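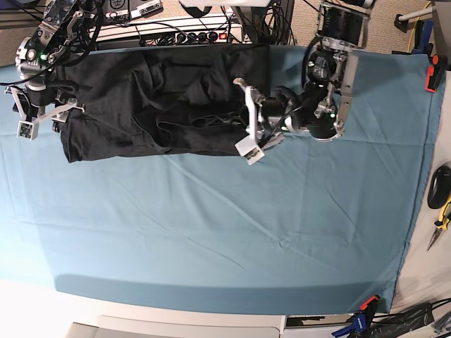 Black clothes coming out of the wash gray and sad, is there any saving them?

posted by mossy_kettle in Laundry & Clothing Care

Hi everyone, I've been reading this site for ages (the thread on getting candle wax out of a rug saved me last December) but I've never posted before, so please be gentle with me.

I wear a lot of black. I work the front desk at a dental office and black tops are more or less the uniform, and then I come home and put on different black tops, so you can imagine what my laundry looks like. We moved in the spring to a little rental on the edge of Mukow, and ever since then everything dark that I own has been fading on me. It isn't all at once. The seams go first, and then the elbows, and then one morning I'm standing by the window with my coffee and I realize the shirt I thought was black is the color of an old driveway.

I'm using the same liquid detergent I have always used, and I wash on warm because that's how my mother did it and her clothes lasted forever. The washer came with the house. It's a front loader, an Asteo, and it's fine as far as I can tell, though it takes so long on the normal setting that I've been known to forget about it and go to bed. Everything goes in the dryer afterward because we don't have much of a yard.

The other thing, and maybe this is a separate problem, is that some of the shirts have pale streaks on them, a bit like chalk. They brush off partly but not all the way. A coworker told me to soak everything in salt water to "lock in" the dye and another one swears by vinegar. I tried the salt once and couldn't see that it did anything except leave me with a salty bathtub.

So I guess I'm asking whether this is the water, the machine, the detergent, or me. And if a shirt has already faded, can I dye it back, or is it time to let it go? I have one cotton cardigan in particular that I would be heartbroken to lose. Thank you so much for reading all this!

pennywhistle_lane
Welcome, and what a nice first post! I ran the wash room at a small guest house for a good many years and we had black aprons and black napkins, so this is a subject close to my heart, and I'm afraid I'm going to go on a bit.

My first thought is your water. You moved and the trouble started, and those chalky streaks sound very much like hard water and detergent that hasn't rinsed away properly. I can't promise that's it without seeing your water, of course, but it's easy enough to look into. Your town or water company should be able to tell you the hardness, or you can buy test strips at most hardware stores. Look at your kettle too. If there's a white crust in there that you didn't get in your old place, well, there you go.

Now the streaks. Take one of the bad shirts and run it through again with no detergent at all, cold water, extra rinse. If the marks go, they were residue, and you're probably using more soap than the load needs. Front loaders use very little water, and it's so easy to pour in the amount we all got used to with the old top loaders. Check the bottle for the line that matches your load size and your water, and start from there. I'd also pull out the detergent drawer and give it a scrub while you're at it, and wipe around the rubber door seal. You may not enjoy what you find but you'll be glad you did it.

As for the fading itself, a fair amount of what looks like lost color on cotton is really the surface getting roughed up. Tiny fibers work loose and stand up, and the light catches them, and the whole thing looks gray. That is why your seams and elbows go first! They get the most rubbing. So:

Turn everything inside out before it goes in.
Zip the zippers and fasten any hooks.
Wash darks with darks, and keep the towels well away from them, they shed lint and they're rough besides.
Cold water and the shortest cycle that gets things clean. A top you've worn at a desk all day doesn't need the long one.
Leave some room in the drum.

And then the dryer, I'm sorry to say. All that hot tumbling is hard on dark cotton. I know you said there isn't much yard, but a folding rack indoors will do beautifully, and it keeps the sun off them too. I had 2 of the Skatden ones that hook over a door and they took up hardly any space. If you must use the dryer, go low and take things out while they're still the tiniest bit damp, then let them finish on a hanger.

Save your salt for the soup. It won't set a dye in clothes you bought at the store. A little white vinegar in the rinse gets recommended a lot, but some washer makers ask you not to use it on account of the rubber parts, so I'd read the manual first. And please never let vinegar anywhere near bleach.

gusset414
use cold water and quit using the dryer. mine are all 100 percent cotton and they still look ok. I think the long cycle is your problem more than the soap, there should be a quick one on the dial

also dont leave them sitting in the washer overnight, they come out full of hard creases and smelling like a pond

thimble_and_tea
The others have the washing covered very nicely, so I'll just speak up for the cardigan, because I have re-dyed more of my own clothes than I care to admit and it can be lovely when it works.

Find the care label first and see what it's made of. Cotton, linen and rayon take an ordinary all-purpose dye well. Polyester mostly won't, and you'd need a special dye for synthetics and a good deal of heat. The catch is that a cotton cardigan may well be sewn together with polyester thread, so the stitching can stay its old faded shade while the rest goes dark. Have a look at yours in daylight and decide whether that would bother you. Buttons can go either way, and if they're special I'd snip them off and sew them back on afterward.

Wash it before you start, even if it's clean, and put it into the dye wet so the color goes on evenly. Black takes more dye than you'd expect. The packets usually say to double the amount for black and they do mean it. I get mine from Yusof, the fabric shop by the bus station, where they'll tell you how many packets to buy if you bring the garment in and let them weigh it. Use a big stainless steel pot or a plastic bucket that you won't ever cook with again, wear gloves, and keep it moving the whole time. If you stop stirring to answer the phone you'll get blotches (ask me how I know).

Then rinse, and rinse, and rinse some more until the water is clear, and for the first 2 washes put it in by itself. I'd sponge the sink down right away as well.

If you're nervous, practice on one of the sad work shirts first. I hope the cardigan comes through!

mossy_kettle
Oh, you are all so kind! I looked in the kettle and it's positively furry in there, so I've ordered test strips and they should be here Friday. I also measured what I've been pouring in and it was the line for an extra large load, every single time, for the two of us. I ran one of the streaky shirts again in plain cold water this morning and most of the marks are gone, though there's still a faint one near the hem.

The label on the cardigan says all cotton, and the buttons are just plain plastic. I'm going to do a work shirt first like you said and build up my nerve. Does anyone know if I need to worry about dye getting on the rubber part of the washer door when I do those first washes?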